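Week 5 notes: learning to wipe from demonstrations

Okay, so last time we did pick and place, and I promised you something messier. Wiping a small whiteboard sounds silly until you try to write down a reward for it! How clean is clean? That's why we skip rewards here and just copy people (behavior cloning, chapter 3 in your reader).

Veronica Vasiliu and I collected 200 demonstrations with the two-arm setup, then trained for 3000 steps.
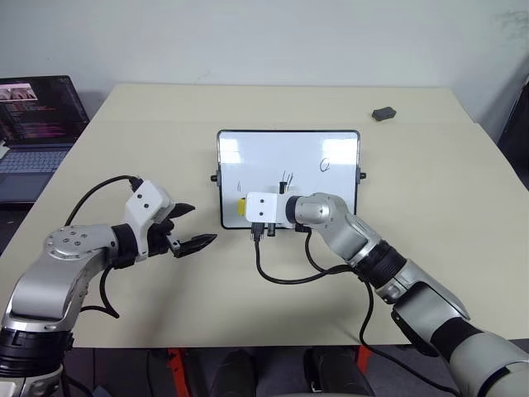
The policy gets camera images plus joint angles, and it spits out a chunk of 100 actions at a time. I like chunks for contact tasks, because single-step prediction tends to dither right when you want steady pressure. Ramesh Negi disagrees with me on this, so go bug him in office hours.

One thing to chew on: faint marker is hard to see under glare. A bright patch on the board and a clean patch can look awfully similar to a small encoder. 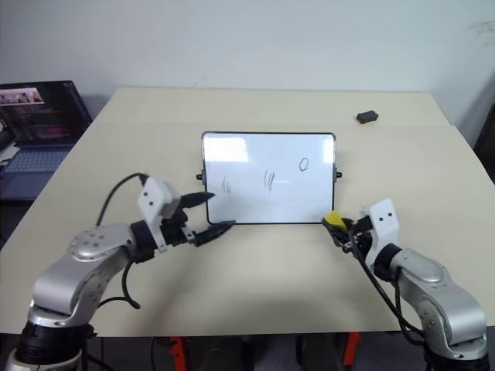
For next time

Read the Plaltano handout, section 5, and bring one idea for scoring a half-erased board.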